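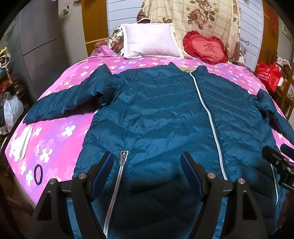
Doudoune matelassée à chevrons, bleu canard foncé, col montant.

Partages : 35 | Commentaires : 3

Sac de couchage Podaron 900, le duvet que j'emmène partout (et que je vends !)

Bon, je vous préviens tout de suite, je ne suis pas très objective avec celui-là. Je dors dedans depuis deux hivers, dans la cabane de Jirnville, dans le coffre de la voiture, une fois même sur le carrelage de ma sœur, et c'est le seul sac que je n'ai jamais eu envie d'échanger contre un autre.

Le modèle est cousu à Condemville par le petit atelier Chrysikopoulos, qui faisait surtout des couettes avant de se mettre à la montagne. Ça se sent : les coutures sont serrées, le duvet reste bien réparti, et le rabat de la fermeture ne se coince pas toutes les cinq secondes (ceux qui ont déjà essayé de sortir d'un sac momie en pleine nuit me comprendront). Il y a une poche intérieure à hauteur de poitrine, assez grande pour un téléphone et une paire de gants fins.

Côté poids, on est à 1495 grammes avec la housse de compression. Ce n'est pas un sac de coureur, je vous l'accorde, mais pour du bivouac tranquille ou du refuge non chauffé je préfère porter un peu plus et dormir vraiment. Il existe en 3 longueurs. Je mesure un mètre soixante-huit et j'ai pris la moyenne, avec la place de glisser mes vêtements du lendemain au fond. Si vous hésitez entre deux tailles, écrivez-moi, je réponds le soir.

Pour les nuits très froides, gardez une doudoune à portée de main, un bonnet, et surtout un bon matelas ! J'ai vu tellement de gens râler contre leur duvet alors qu'ils dormaient sur une mousse fine comme une crêpe…

Entretien : lavage en machine à tambour large, lessive spéciale duvet, pas d'adoucissant. Séchage doux et long, avec deux ou trois balles de tennis. À la maison, rangez-le dans le grand sac en coton fourni, jamais comprimé.

Seija Vuorinen, une cliente fidèle, m'a demandé s'il existait en version double. Pas encore, mais l'atelier y travaille et j'espère recevoir les premiers en septembre.

Livré avec housse de compression, sac de rangement en coton et petite pièce de réparation autocollante. Retrait possible à la boutique de Jirnville, sonnez à la porte bleue.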